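Box (container)

A box is a container with flat sides, usually rectangular, used for holding, storing, carrying or protecting things. Boxes are among the most ordinary objects people own, and they come in nearly every size, from the small ones that hold a ring or a few matches to the wooden crates that once carried pianos across oceans. Most have a bottom, four walls and some kind of lid or closing flap, although plenty of things that people happily call boxes (window boxes, for instance, or the sandbox in a back yard) have no lid at all.

Name

The English word is very old and goes back, by way of Latin, to a Greek name for the boxwood tree, whose dense, pale wood was a favorite for small carved containers. Over the centuries the name of the tree slid over to the thing made from it, and then to similar things made from anything else. Close relatives include the chest, which is generally larger and has a hinged lid; the case, which is often shaped to fit what goes inside it; the crate, which may have gaps between its boards; and the carton, a word mostly kept for paper and cardboard. In everyday talk the lines between these are loose, and a family may go on calling something "the hatbox" long after the last hat has left it.

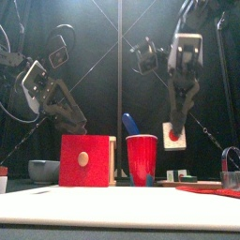
Early boxes

Boxes made of wood are known from ancient Egypt, where they held linen, cosmetics, jewelry and game pieces, and where the better ones were painted or inlaid with ivory. In much of medieval Europe the household chest was the most important piece of furniture a family had, and it often did several jobs in a single day, serving as a cupboard, a bench, a table and, in a pinch, somewhere for a visiting cousin to sleep. In Japan and China, lacquered boxes reached a very high level of craft, with coat after thin coat brushed on and left to harden before the next one could begin.

Wooden boxes

The strength of a wooden box depends a great deal on its corners. The simplest is the butt joint, in which one board is glued or nailed against the end of another. Stronger and prettier joints include the finger joint, sometimes simply called the box joint, and the dovetail, whose flared shape resists being pulled apart even before any glue goes on. The bottom is commonly set into a groove cut around the inside of the walls, which leaves a solid panel a little room to swell and shrink with the seasons.

Hoi-yan Hung, whose handbook The Patient Box has introduced a good many beginners to the craft, suggests cutting all four walls from a single long board so that the grain wraps around the finished piece. She also recommends making 2 boxes at once, on the friendly grounds that the second is always better and the first can be given to someone who loves you.
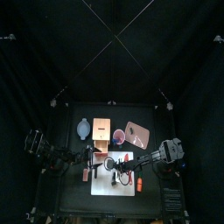
Paper and cardboard

Rigid paper boxes were first made by hand, and for a long time they were reserved for goods that deserved a little fuss, such as candy, gloves and buttons. Folding cartons, which could be shipped flat and set up when needed, became common late in the nineteenth century and changed the look of grocery shelves for good. Corrugated board, with its wavy layer glued between flat sheets, took over much of the work of the wooden crate because it was light, cheap and surprisingly strong when stacked.

Boxes kept for their own sake

Many people collect boxes with no particular plan for filling them. The Pustetti cookie boxes are a well-loved case, issued in 42 designs and now traded at flea markets, where sets with their original paper liners are especially welcome. Sewing boxes, recipe boxes and old cigar boxes all have their followers too.

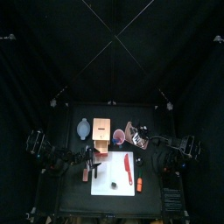 Care and storage

Wooden boxes do best away from radiators and strong sun, which can warp a lid until it no longer closes. A musty smell inside will often fade if the box is left open in a dry, airy room for a few days. Cardboard boxes should be kept off basement floors, and heavy ones belong at the bottom of the stack.

See also: Basket, Chest (furniture), Crate, Dovetail joint, Trunk (luggage)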